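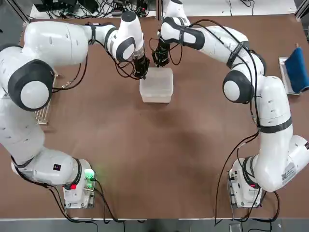

I use this checklist when I walk through a museum store that's supposed to be protected in wartime under the cultural property rules, and I've added my own comments from the Vorholm and Kokidlow visits. It's the practical side of the law, the doors and labels and lists. Bring a big table into it if you can. A brown tabletop with lots of room and a clear plastic box on it, like the one at the top of this page, beats a stack of closed cartons any day when I'm checking tags against a list, and I get through the job so much faster!

Store inspected: Kokidlow, lower level
Last visited: December

1. Is the building used for anything military?
OK. I asked twice and then walked the yard myself. A parked army truck can cause real trouble for a protected site, so look behind the sheds too (I nearly skipped those).

2. Is the distinctive emblem up, and is it the right one?
Partly. There are 2 signs on the roof and one by the gate. The gate sign has faded so badly that the blue reads as gray from the road. Repaint before spring.

3. Is there written permission to display the emblem?
OK. Copy pinned inside the office door, signed and dated. I love it when I don't have to ask!

4. Does the inventory match the shelves?
Not yet. The list says 1497 items. I pulled 33 at random and 4 had no tag I could read. That's too many for me to sign off. The Fairclough loan is the messy part, with old numbers and new numbers on the same shelf. 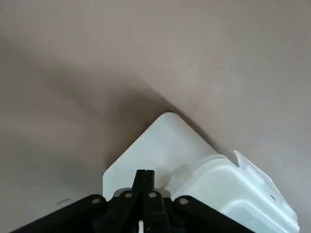
Flat white piece with a rounded corner, taupe background.

5. Is a second copy of the inventory kept somewhere else?
OK, but only just. It sits at Trandum, and the version there is a year behind. Send the new one once item 4 is fixed.

6. Fire and water
Extinguishers in date. One damp patch under the north window, around the size of a dinner plate. I marked it in pencil so we can tell if it grows.

7. Is there an evacuation plan, and do people know it?
Partly. The plan is good, clear and short. The night shift hadn't seen it, though, and nights are when I'd worry most. Go over it with them at the start of a shift, say 10 p.m., and do it on foot.

8. Who has the keys?
OK. Two sets, both logged. The log goes back further than I do.

9. Is there a contact on the military side?
Open. Vorholm has a name and a phone number taped by the desk. Kokidlow has a name and a number that rings and rings. Get a working one and test it.

Result: passed with repairs. Items 2, 4, 7 and 9 stay open until I've been back, and item 5 gets another look at the same time.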